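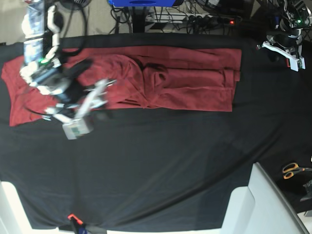
Folding dark towels and shirts without the lines

My mother folded everything on the bed, and for many years I did the same. The bed is too soft. The cloth sinks, the corners move away, and after the second fold you have a small hill. Now I use a table with a plain black cloth over it. The cloth holds the laundry in place a little, so a sleeve or a corner stays where you leave it.

1. Shake the piece two times, hard, before it touches the table.

2. Lay it the long way, with the straight edge far from you. Smooth from the middle to the ends with a flat hand. If you begin at one end, you only push the wrinkles to the other.

3. When the material gathers in the middle, do not pull at the two ends. This makes the knot tighter. Lift the gathered part with two fingers, let it fall, and smooth again.

4. Fold in thirds the long way, then in half, then in half again. For my shelf in Tistcombe the finished piece must be 19 cm wide. Measure your own shelf first.

Dark red and black things show every line and every bit of lint. I wash them inside out at 60 only if they are towels, and shirts go much cooler. Read the label, please. Take them out of the dryer before they are fully dry and fold after 4 or 5 minutes on the table.

One warning about the table cloth: a new black one can give color. Wash it alone first, and do not put white things on it before that.

Oanh Đào wrote to me in January to ask if a folding board is better. For shirts that are all one size, yes. For mixed laundry I find the board slow, and mine is now behind the door.

Next page: storing winter blankets

Lâm Bùi, 2026-06-05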